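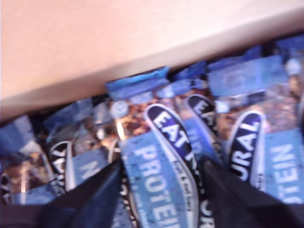
Marjean Tolliver

I grew up in a family that stopped for lunch. When we drove to see my grandparents there was a tablecloth in the trunk, and my mother would spread it over whatever picnic table looked cleanest, and out came the cold chicken and the pickles and the little salt shaker with tape over the holes. It added an hour to the drive every time. My father grumbled about it from the state line onward and then ate more than anybody.

So I come to the subject of road food with some history, and I suppose that's why I've been thinking about it so much since we got back from Wuvholm in March. That's an 11 hour drive for us if the weather behaves, and 13 if it doesn't, and I've now done it in both kinds. For years I packed for it the way my mother did, with the big cooler and the real forks. Then somewhere along the line I stopped, and I couldn't tell you exactly when. The kids got older and wanted to get there. The rest area with the nice maples closed. I started throwing things in a grocery bag the night before, pretzels and apples and a few protein bars, and calling it good.

I have nothing against a protein bar, by the way. I keep them in the pantry and I've been very glad of one at four in the afternoon with 100 miles still to go. But I ate two of them for lunch on the way up this time, one in the morning and one past noon, and when we pulled in that evening I realized I couldn't remember a single thing about the day. I'd been in the car the whole time! I'd crossed two rivers! All I had was a sore hip and crumbs in my lap.

On the way home I decided to do it differently. I got up early and made egg salad in the rental kitchen, which had one bowl and a whisk and no fork longer than my finger, and I put it on the good rye from the bakery by the ferry landing. I washed some grapes. I filled the thermos. My husband stood there with the car keys looking exactly like my father, and I told him so, and he sat down and waited.

We stopped at a little county park outside a town called Prulent, and I'd never have known it was there except that we missed our turn and had to go around. It had three tables and a creek, and a sign about the old mill with most of the paint gone off it. It was chilly enough that we kept our coats on. We ate our sandwiches and talked about whether to redo the back steps this summer or let them go another year (another year, I think), and he walked down to look at the creek and came back with wet shoes. I poured the coffee and it was still hot. I'd say we were there forty minutes.

I remember all of that drive home. I remember the barns after the park, and the long hill, and a radio program about bees that we lost just as it was getting to the good part. I don't know that a sandwich did that, but I do think getting out of the car and sitting across from somebody had something to do with it.

I've been looking for the old tablecloth ever since. It was yellow with a border of cherries, and my sister is certain I have it, and I'm certain she does. I've been through the hall closet and the cedar chest and found a great many other things, including the taped salt shaker, if you can believe it, with the tape gone brown and the salt set hard as a rock inside. I'm going to soak it overnight and see if I can get it clean. We're driving up again in the fall, and I've already got my eye on that middle table.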